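The Small Machine by the Bed
How one hotel in Drolside puts its hair dryers away, and what guests can learn from it

By Kiri Trevaskis
16 January 2021

When I moved to Drolside for work, my first apartment was not ready, and I lived in a hotel for 8 weeks. Before this I was a person who stays in hotels one night and notices nothing. After two weeks I knew which drawer made a noise, which lamp had the warm bulb and how the hair dryer was stored. It was always stored in the same way, with the cord wrapped across the body and the folded handle, and the plug left a little free. I began to copy it. I did not know that there was a name for it.

At the Donnelly, a hotel with dark walls and low lamps near the old market in Drolside, the housekeepers call it the Pultance wrap. Pultance is the next town up the river, and the woman who brought the method came from a guesthouse there. She retired before I arrived, so I could not ask her where she learned it. The people she trained have trained the others, and now every new housekeeper learns it in the first morning, between the folding of the bath mats and the filling of the tea tray.

The rule is easy to write down. You fold the handle first, until it lies beside the body. You hold the dryer by the round end in one hand. With the other hand you bring the cord over the body and the handle together, and you go around again until only a short piece remains. The first turn, where the cord leaves the handle, must be wide. It should make a soft loop and not a corner.

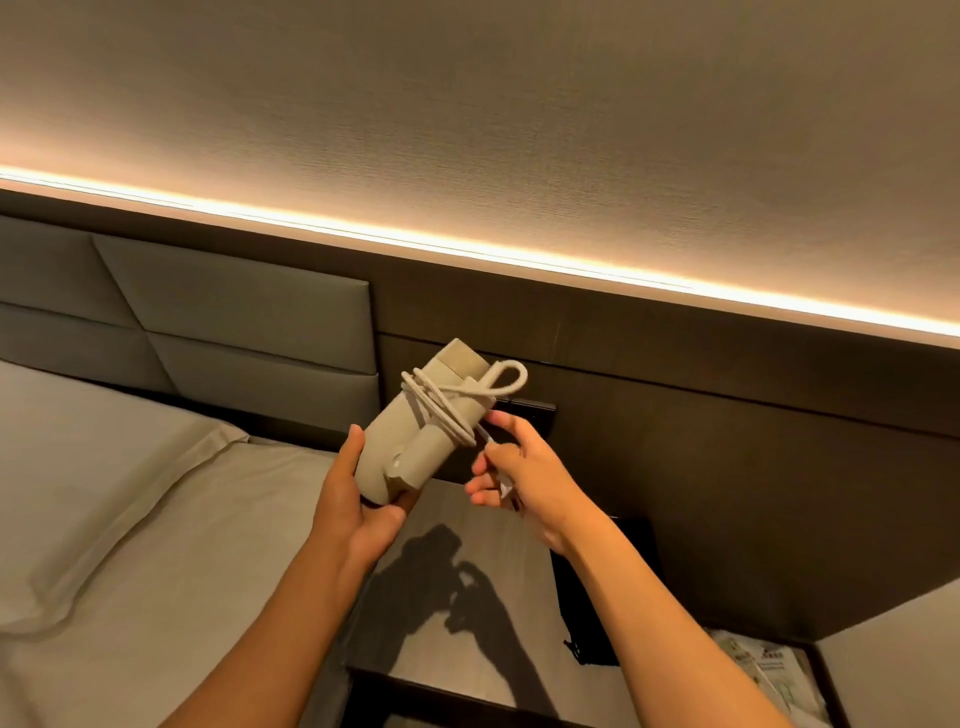 The folded dryer with its cord wrapped over body and handle.

I was surprised how much opinion there is about this loop. A repair shop on my street, two doors from the bakery, has a cardboard box full of dryers from guests and from small hotels. The owner told me that the motor is often still good. What he sees first is the cord, broken inside just after the thick sleeve where it comes out of the handle. People pull the first turn tight because it looks neat, and they do this every morning for years. He would prefer that nobody wraps a cord around anything. He hangs his own in big circles on a hook, like a garden hose.

In a hotel room the hook is not so simple. A cord in big circles falls open in a drawer and catches on the Bible, the phone charger, the laundry bag. The housekeepers at the Donnelly tried cloth bags with a string some years ago, and the bags went home with the guests. They tried a rubber band, and after one summer the rubber became sticky and left a brown line on the pale casing. The wrap needs nothing extra, so they returned to it – with the wide first loop as a compromise.

There is also the question of where the dryer should live. In my first room it was in the bathroom cabinet, and in the second, in the drawer of the bedside table. I preferred the second. Many people dry their hair sitting on the bed, near a lamp and away from the steam, and it is pleasant to have everything close to the hand. The other opinion, which I heard from my mother by telephone, is that a bedroom drawer is for books.

Before a dryer goes back in its place, it should be cool. This is the part that guests forget, and I forgot it also. I finished, I was late, I wrapped the cord immediately on the warm plastic. Now I switch it off, make the bed, and wrap it after. In the bed-making time it cools enough for the drawer. Every second week I also look at the grille at the back, where the air goes in, and take away the gray dust with an old toothbrush. The plug must of course be out of the wall when you do this.

When my apartment was finally ready, I went to the Drorkholm department store to buy a dryer of my own. The young man there showed me a large one with a stand and 6 nozzles, and he was very polite when I asked whether the handle folds. It did not. I bought a small one with a folding handle from the lower shelf, and on the first evening I put it in the drawer beside my bed, wrapped, with the wide loop at the handle and the plug to the front.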